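Can a robot tidy up yet? I went to Orwood to find out

I've been promised a robot that does the housework since I was small, so when the people at Wokmont said I could come and watch theirs for a morning in August, I was on the early train before they could change their minds!

Wokmont has a workshop behind the old Parsons building in Orwood, and the question they're working on sounds daft until you try to answer it. Can a machine clear up after a toddler? The lab's Bheki Mokgethi has been at it for 2 years and is cheerfully gloomy. "Pushing things about is fine," he told me. "Knowing when you've finished is the hard bit."

So they've started small, with shape-sorter blocks on a chopping board. The arm gets a plain rod to work with and an instruction such as "put the red star next to the red cylinder", and it has to nudge things over without sending the rest flying. Bheki reckons it manages this on most goes now. I watched 7 attempts and would have been happy with 4 of them (my own children would score lower, to be fair).

The shop floor may get there first. Giltton, which runs a packing warehouse up the road, wants to try the same software for straightening goods on a bench before they're boxed. Same sort of shoving, but the objects are all alike and there's no cat wandering through.

What about my kitchen, though? I asked for a date and Bheki laughed, then said 2046 for a machine he'd trust with the whole room, washing-up included. Sorting a toy box he thinks will come a good deal sooner. I'd have paid for that one on the spot.

Wokmont is holding an open afternoon later in the month, from two o'clock, and visitors can type in their own instructions for the arm.

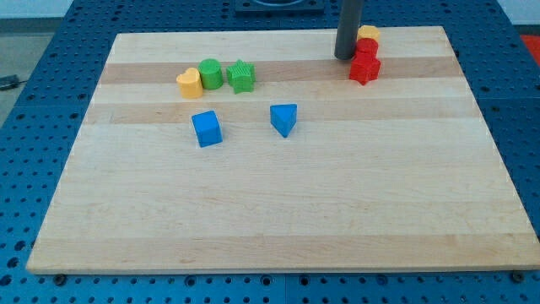
I've already put my name down, and I'm bringing the kids.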